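Chapter 7
Buying and Combining Companies

When one company buys another, the price gets most of the attention. Students of business law need to look at the form of the deal, who must approve it, and what happens to the people who own shares on each side.
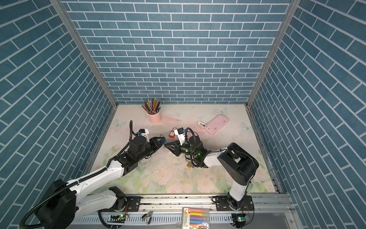
Page last changed: 2025-06-19

In a merger, two companies become one legal entity. In a purchase of assets, the seller stays in existence and gives up only the property listed in the contract. A purchase of shares leaves the target in place with a new owner.

We will follow one case through the chapter. Tullerier, a maker of office goods, agreed to buy Pusow, a smaller firm with 3679 shareholders. Larysa Boiko ran the buyer and Sekar Kusuma ran the target. They settled the main terms in December, before either board had voted.

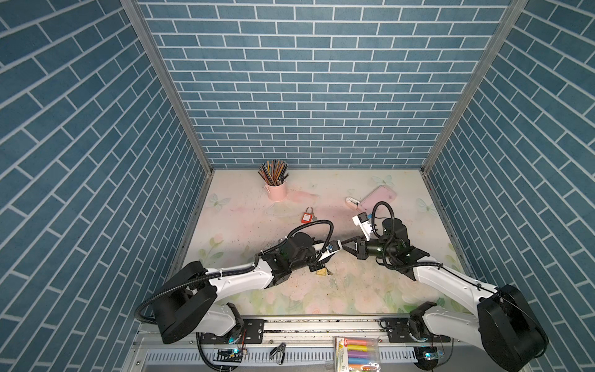 An asset purchase needs a schedule, a written list of everything that changes hands. Land and patents are listed one by one. Small items are usually grouped, so that a metal pencil cup full of colored pencils would fall under "office supplies" and never get a line of its own. Pusow's lawyers drew up a schedule with 894 entries before the parties switched to a merger.

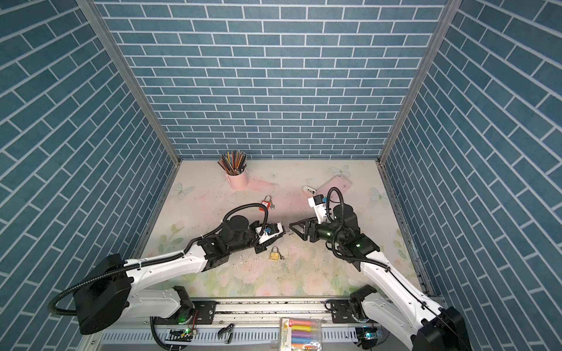

Figure 7.3 Two arms above a patterned mat.

The switch changed who had to vote. Pusow's board approved the merger agreement and sent it to the shareholders. Of these, 2881 returned a proxy, a form that lets another person vote on the owner's behalf. Rekha Fernandes, who held 3000 shares, voted against the deal and asked for appraisal. We return to her claim in Section 7.4.

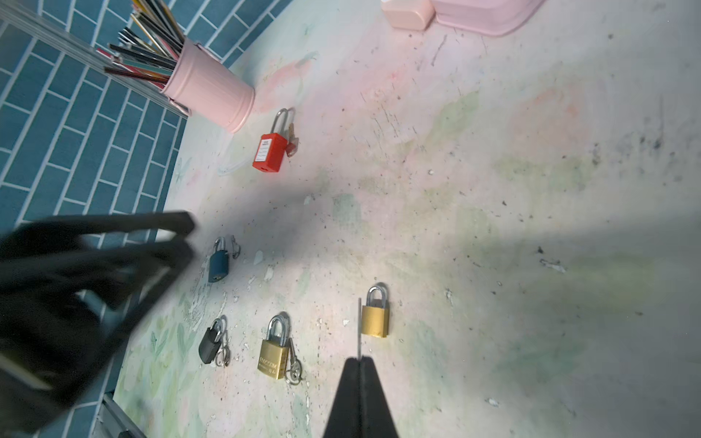

Appraisal is the right to have a court set the fair value of shares. A shareholder who wants it must usually give notice before the vote and must not vote in favor. Missing either step can end the claim. Section 7.1 begins with the duties of the board.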